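Tape your table

Hot take, typed fast before the kettle goes: a bare tabletop is a bad tabletop. Put tape on it. Blue painter's tape, straight lines, big rectangles. Done.

I've been saying this since January and people keep sending me trays. Dividers. Felt mats. Joaquín Fuentealba sent me a link to a Stelier desk organizer that costs 200 dollars. Two hundred! For a box with smaller boxes in it. A roll of tape costs less than lunch and you can change your mind on it by dinner.

Why it works. A big flat surface has no opinions. You put the mail down, the mail is now wherever. Then a mug, then the charger, then somebody's cup on its side, and by evening you have one pile with no edges. Lines give you edges. This goes here, that goes in the next one over. A kid gets it. I get it, and I lose my keys inside my own coat.
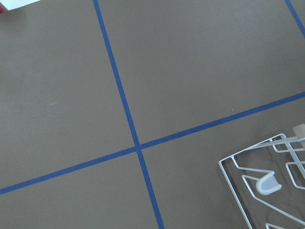
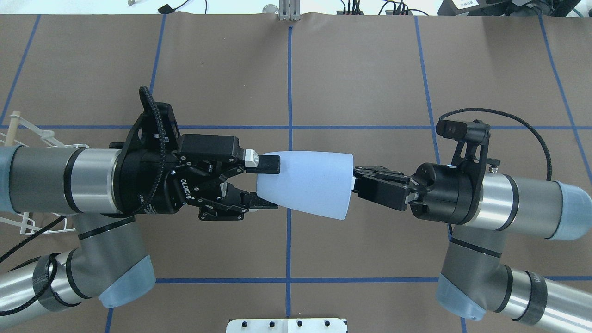 The first one: blue tape on gray, two long strips crossing. The second: a pale blue plastic cone, held up over a brown work surface.

Note the lines don't have to be fussy. I did mine with no ruler, at 6 in the morning, and one row came out fatter than the other. Who cares. The fat row is for big stuff now.

Objections, quickly. "It looks like a worksite." Sure. So does a kitchen when someone is really cooking. "It leaves gunk." Mine didn't, but I pull it up and redo it every couple weeks, and I wouldn't try it on your grandmother's varnish. "I already have drawers." Drawers are where things go to be forgoten. I want to see the stuff.

Bello Haruna has the only complaint I take seriously, which is that an empty square begs to be filled. He's right. He taped his bench and inside a month every panel had something in it, including one with a single spoon. My fix is to keep one square blank on purpose, and get a bit rude about it. Nothing lives there. Things pass thru while you work and then they leave.

Cups and other tapered things are the worst offenders by the way. They tip, they roll in a curve, they end up two panels over. Stand them wide end down and they stay put.

Anyway. Buy the tape, skip the organizer. If you hate it, peel it off. Kettle's going.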